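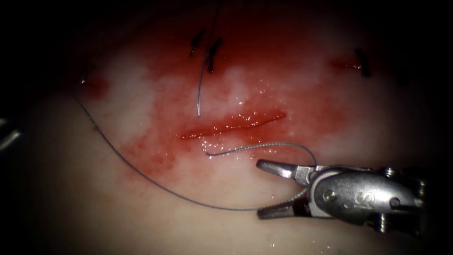 My project is about thread, and mostly about where the spare thread goes while you're trying to close something with it. I picked it because my first go at suturing on the skills bench was a disaster, and almost none of the disaster had to do with the needle. I could get the needle through. What I couldn't do was stop the other end from wandering off, looping round itself and lying down exactly where I wanted to work. Look at how much grey braid there is here compared with the wound: it comes out at the upper left, goes down the side, sweeps across underneath and comes back up towards the bottom right, and there's another loop of it just below the incision. Meanwhile the three finished black knots near the top take up hardly any room at all. That difference got me interested, and I ended up spending most of a term on it.

## What I wanted to find out

The question I handed in was: *does the length of thread you start with change how many of your knots hold?* Mechthild Nägeli, who supervised me, said it was a bit narrow, and then said narrow was good and to stop fiddling with the wording. So that's the question.

I also wanted to know what it did to my time, but I was hopeless at starting the stopwatch (you've got both hands full!) so the timings are patchy and I've left them out of the main results.

## Kit

- Practice pads from Clernirora, the soft two-layer kind with a slit already cut
- Braided practice thread from Pichon, grey, all from the same box
- A Gokex needle holder, plus plain toothed forceps and scissors
- A steel ruler and a spring balance
- A desk lamp, because the bench light at Ikwood throws your own shadow right across your hands

I used the same chair at the same height every session too. I didn't think of that as kit until I had to swap chairs one afternoon and everything went wobbly, so I binned that afternoon's pad and did it again.

## What I did

I cut thread to two lengths, 200 mm and 500 mm, and tied simple interrupted stitches with each. One throw, a second throw the opposite way, then a third to lock it. I trimmed the tails short, moved along, and started the next one. When a pad was full I hooked the spring balance under each stitch and pulled up to the same mark. If the knot slid or came open, it failed. If it stayed put, it held.

I swapped lengths pad by pad so that I wasn't doing all the short ones while I was still a beginner and all the long ones once I'd got better. I didn't think of this myself. It was in the margin of my first plan, in Mechthild's green pen, underlined.

Between stitches I wrote down anything that went wrong. My categories were a bit rough:

- **Snag** – the thread caught on an earlier knot's tails
- **Loop** – a slack loop got pulled into the new knot
- **Drop** – I lost hold of the free end
- **Slip** – the first throw loosened before I got the second one down

## Results

I tied 327 stitches altogether, and 234 of them held. I was quite pleased with that, although when I say it out loud it still means an awful lot of bad knots.

The short thread was worse at holding, which I hadn't expected. I'd gone in sure that less thread meant less mess and so better knots. It did mean less mess. But 200 mm gets eaten up very fast, and by the last stitch on a length I was wrapping with hardly anything to wrap with, pinching the free end right at its tip and losing it. Nearly all my drops were short-thread drops. The slips mostly came from the same place, as I'd be so busy hanging on to the end that the first throw relaxed while I wasn't watching.

The long thread had the opposite trouble. Plenty to hold, so I rarely dropped it, but 500 mm has to go somewhere and it kept going across the slit. Snags were common, especially once there was a row of knots already done. A cut tail is stiff and short and sticks up just enough to catch a strand being drawn past it. Loops were rarer than I'd feared, though the ones I got were spectacular – one pulled down into a lump I had to cut out with the tip of the scissors, and I took a bit of the pad with it.

## Things I changed as I went

I know you're not meant to change things halfway, so I wrote down when each of these happened and they're all in the logbook.

The first was parking the slack. Before every throw I laid the long end out to one side, away from the row I'd already tied, in one wide curve. No coiling. It takes a second and looks fussy, and my snags dropped off straight away.

The second was tail length. I'd been leaving them long, thinking it made the knot safer. With three throws down I couldn't see any difference in the pull test, and the shorter tails gave the next thread much less to catch on. You can go too short, and I did, and two knots simply undid themselves while I was looking for my pencil.

The third was pulling the thread through slowly. Braid has a slight drag to it. If you yank, the pad lifts and the edges of the slit gape, and then you've got to settle everything down again before you can judge your next bite.

## Problems with all this

It's one person's hands, and those hands were learning. Swapping lengths helped, but my later pads are better than my early ones whichever thread I used. I only tried two lengths, and I suspect the nicest one is somewhere between them. I'd have liked a middle set, but the box of thread ran out.

The pads also behave themselves in a way I don't think living tissue would. They don't bleed, so I could always see my last stitch and where the next one should go. With red smeared over everything, finding a thin grey strand must be a good deal harder, and none of my tests say a thing about that.

And the pull test was only ever straight up. A closed wound gets tugged sideways as well.

## Next

I've got bench time again in May and I'd like to do the middle length then, with black thread next to grey to see whether I snag less when the strand shows up better. Mechthild has asked me to sort the stopwatch out first. I'm going to try a foot switch.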